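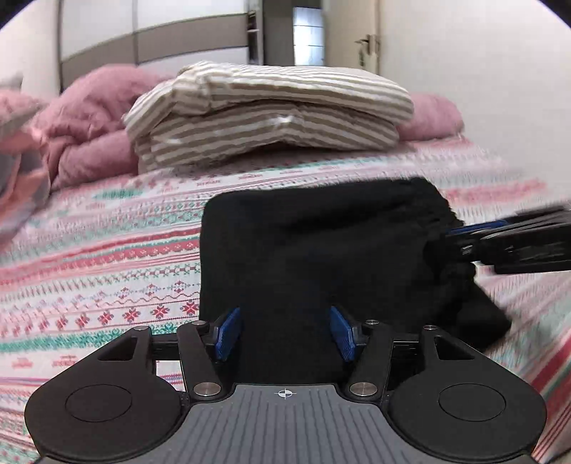 Woven bedspread shrank in the wash, can I get the length back?

Posted by Ánh Lại, May 2023

I have a cotton bedspread from Fevon, bought when we lived in Mudutby. The label says 242 cm long. I washed it on warm with the towels and then put it in the dryer. Now it no longer reaches the foot of the mattress and one side is shorter than the other. Is there a way to stretch it, or should I give up and use it as a throw? I would like to keep it. It cost more than 50 dollars and the color still looks good.

furkbymom

Soak it in cool water with a little hair conditioner for half an hour. Press the water out, don't wring. Then lay it on a clean sheet on the floor and pull it gently from the short side, working your way along. Put books on the edges and leave it overnight. I got most of the length back on mine, but I had to do it twice. It won't hold if you put it in the dryer again.

tk414

Cotton shrinks. Buy a bigger one next time. Mine is from Mạch and it has been fine. 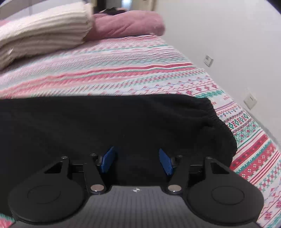

Does the conditioner leave a residue on cotton?

A little, if you use too much. One tablespoon in a bathtub is plenty, and a short rinse in cool water takes care of the rest before you start pulling.

oldlinen64

Check the fiber content first. If there is any wool in it, the soak may not do much, and a felted spread won't stretch back evenly. For all cotton I agree with the method above. I would also measure both long sides before you start and write the numbers down, then pull the short side until they match. After that, wash cold and hang it over two lines so the weight is spread out. I did a tablecloth this way last July and it still fits the table.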